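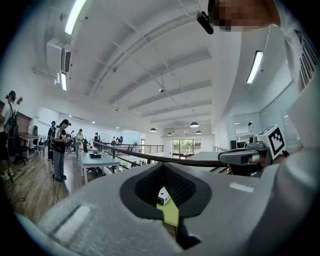
Chapter 8
Keeping Records in a Small Business

Chapter goals
After reading this chapter you should be able to:
Tell a source document from a journal entry
Set up a simple filing order for paper and digital records
Match a bank statement to a cash book
Decide how long to keep a given record

Key terms
source document, journal, ledger, cash book, reconciliation, petty cash, retention period

8.1 Why records come first

Chapter 7 dealt with prices and how a business sets them. A price is only useful if the owner knows what each sale costs, and that knowledge comes from records. Many small firms fail with customers still coming in the door. The owner sees money arrive in the bank account, takes it for profit, and spends it before the supplier bills are due.

Consider Dorkano, a shop that sells and repairs sewing machines. In its first year the shop kept receipts in a drawer and wrote sales in a notebook. At tax time the owner found 127 receipts, many of them faded, and no way to tell which ones belonged to repairs and which to stock. The accountant charged extra hours for sorting them. We will return to Dorkano throughout the chapter.

8.2 Source documents

A source document is the first written proof that a transaction took place. Sales slips, supplier invoices, bank deposit slips, and time cards are all source documents. Each should show a date, an amount, the parties involved, and what was bought or sold. A document with no date is of little use later, so write one in by hand if it is missing.

Number your own invoices in order and do not skip numbers. When an invoice is spoiled, mark it "void" and keep it. A gap in the sequence raises questions that are hard to answer a year later.

Thermal paper receipts fade. Copy or scan them the week you get them, and store the scan under the supplier's name and the date of purchase.

8.3 From the document to the books

The journal lists transactions in the order they happen. The ledger groups the same amounts by account, such as rent, wages, or supplies. Moving an amount from the journal to the ledger is called posting. Software does the posting for you, but it cannot tell whether you picked the right account.

Suppose Dorkano buys a used embroidery machine from a wholesaler, Wesutlow, for $2000, on credit. The machine is for resale. The journal entry is:

Inventory: debit $2000
Accounts payable, Wesutlow: credit $2000

No cash has moved, so the cash book does not change. When the shop pays the bill in May, a second entry reduces both accounts payable and cash. Beginners often record only the second entry. Their books then show no debt in the months between, and the business looks healthier than it is.

Check your understanding
1. Dorkano keeps the machine for use in its own workshop. Which account should be debited in place of inventory?
2. The shop returns the machine before paying for it. Write the journal entry.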